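Spent the day at Vendix teaching a robot to seat a CPU by remote control. I'm the remote.

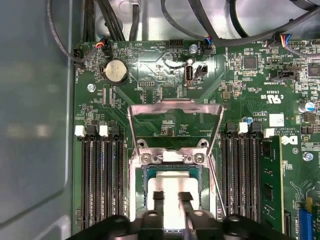 **2/** Processor in its white carrier, socket open, load plate up. I hold the controller like somebody else's baby.

**3/** We want 200 clean demos. I've done 23. The software also keeps my hesitations, so the robot is going to learn to dither over a socket exactly like me.

**4/** Tip for anyone starting out: line up over the socket, stop, breathe, then go down. My first three runs skipped the breathing — all three got deleted.

**5/** Negi, our labeling tool, filed my best run under "idle." I was concentrating.

**6/** Back at it tomorrow at 8. Memory modules are next.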